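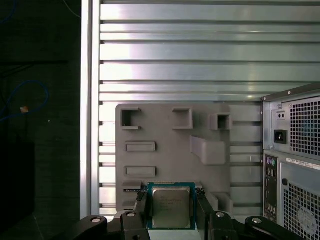
Setting up wrist-camera pose estimation for part placement

This page covers how to get a usable part pose from the wrist camera and feed it to the placement planner. It assumes you have the Virard control stack installed, a calibrated arm, and a gripper that reports finger width. If your hand-eye calibration is older than the last time someone took the gripper off, redo that first.

The notes were written for processors and other flat parts held on edge between two fingers. Connectors and cables need a different model and are not covered.

Step 1: Mask the gripper

The fingers and linkages are in view all the time, and the detector will happily match their edges to anything rectangular. Open the gripper fully, save a mask, then close it on a part and save a second one. Virard interpolates between the two using the reported finger width. Draw both masks a little larger than the metal.

Masks are stored per gripper, so copy the folder if you swap arms.

Step 2: Set the exposure by hand

Turn auto exposure off. A processor's heat spreader is bright metal, and so is aluminum extrusion if you have a panel of it behind your fixture. With auto exposure on, the image gets darker or brighter each time the wrist turns, and the edge threshold you tuned a minute ago stops working.

Set the gain to 2 and lower the exposure until the heat spreader is no longer clipped. The printed text does not need to be readable. The estimator uses the border between the substrate and the metal, and the outer corners where the fingers leave them exposed.

Step 3: Register the fixture

Load the CAD file for your fixture plate and run the registration tool from three wrist positions. Raised rims and slots make good features. Plain flat areas do not help, and a gray printed plate under flat lighting gives weak edges, so put a lamp off to one side if the tool reports too few matches.

Leave the background out. Draw the region of interest tightly around the plate so that extrusion slats or the vent grille on a nearby computer case are not picked up as features. Repeating patterns are the most common cause of a registration that looks fine and is off by one slat.

Step 4: Estimate the part in the grip

Start the estimator with the part held still and let it collect 30 frames. It reports a position, a rotation, and a spread for each. Look at the spread before anything else. If rotation about the finger axis jumps between two values, the estimator is flipping the part front to back. Add the part's thickness to the model file and run it again.

Samina Ghauri added a flip check in the November release, which handles most of these cases. It is off by default – set flip_check to true in the part file.

Step 5: Hand the pose to the planner

The planner wants the part pose in the tool frame and the fixture pose in the base frame. Mixing these up gives a plan that looks reasonable in the viewer and drives the part into the plate. Run the first plan at 5 percent speed with the force limit on.

Set the approach point far enough out that the fingers clear any raised blocks next to the target. The planner checks the part for collisions automatically, but it only checks the fingers if the gripper model is loaded.

If it fails

"No stable pose" usually means the mask is too large and covers the part's corners. Shrink it a few pixels at a time.

"Frame timeout" means the camera topic is running slower than the estimator expects. Raise the timeout to 188 milliseconds, or lower the resolution.

If the pose is steady but always off in the same direction, go back to hand-eye calibration.

Last updated February 2019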